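About Umo

Umo makes plain blocks and counting cubes for nurseries, primary schools and occupational therapy departments. The firm has one workshop and one product family. Orders are packed in the same building in which the blocks are cut, painted and checked.
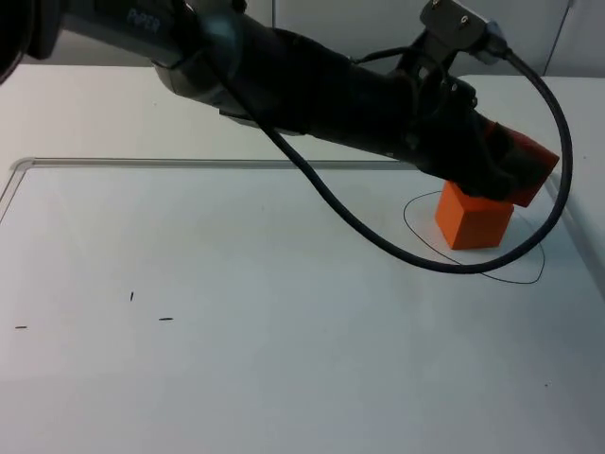
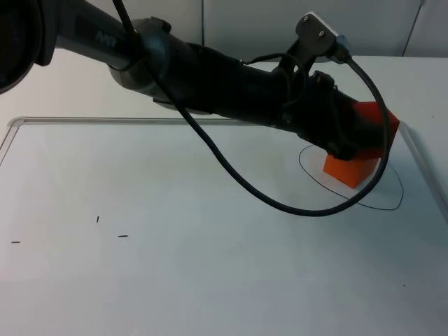
The standard block is a cube with flat faces and uniform colour, supplied without letters, numerals or pictures. Schools told us early on that printed faces limit what a block can be used for, and the range has stayed plain. Each colour is a single shade across all six faces. On a white table the orange cube reads slightly darker on the sides turned from the light, and the difference between faces is enough for a child to judge which way a block is turned. We check every new shade on a white surface for this reason. A pale yellow was withdrawn in March after it failed that check under ceiling lights.

What we make

Fonden is the classroom set. It is sold in a lidded box with a printed contents list inside the lid, and comes in 9 colours. Teachers use it for sorting, stacking, early measuring and simple volume work. Single colours can be ordered separately to replace lost blocks.

Marikar is the therapy set. It has fewer colours and a closer tolerance on block size, as the blocks are used in timed grasp and placement exercises in which a variation in width affects the result. Marikar blocks are not interchangeable with Fonden blocks and are stamped on the box, never on the block.

Besatska is the storage tray. It takes 22 blocks in a single layer and fits a standard school drawer unit. The tray has no lid. A lid was tried and dropped when several schools reported that it was kept in a different cupboard.

How the blocks are made

Timber is delivered planed and is rested in the workshop before cutting. Blanks are cut slightly oversize, sanded to dimension and then sorted by grain. Blanks with open knots are rejected and sold locally as kindling. Edges are left crisp on the Marikar set and eased a little on Fonden.

Paint is water-based and applied in 2 coats, with a light sanding between them. Blocks stand on pins while they dry, and the pin marks are filled by hand before the second coat. Production runs are 1000 blocks of one colour. The spray booth is cleaned fully between runs, and we do not mix colours within a run.

Finished blocks are checked for width, squareness and coverage. A block that fails on coverage is repainted. A block that fails on squareness is not sold as a second – it is used in the workshop for setting up the sander.

People

Ha-rang Yeom founded Umo and is responsible for product design. Zanele Moodley runs the workshop and signs off each production run. Anju Nautiyal handles paint, colour matching and the safety paperwork that goes to schools on request. Oriana Zúñiga deals with school and hospital orders. Ha-neul Ko looks after packing, returns and spare parts.

Orders and repairs

We sell directly to schools, nurseries and clinics. Private customers may order Fonden and Besatska in any quantity. Marikar is supplied to clinics only, as each set comes with a measurement record made out to the department that ordered it.

Chipped blocks can be returned for repainting. Please send them clean and dry, with the order number written on a slip inside the parcel. Repainted blocks may differ slightly in shade from an older set, and customers who need an exact match should return the whole colour together.

The colour list on this site was last revised on Wed 19 September. Printed lists with an earlier date still show the pale yellow, and orders for it will be queried before dispatch.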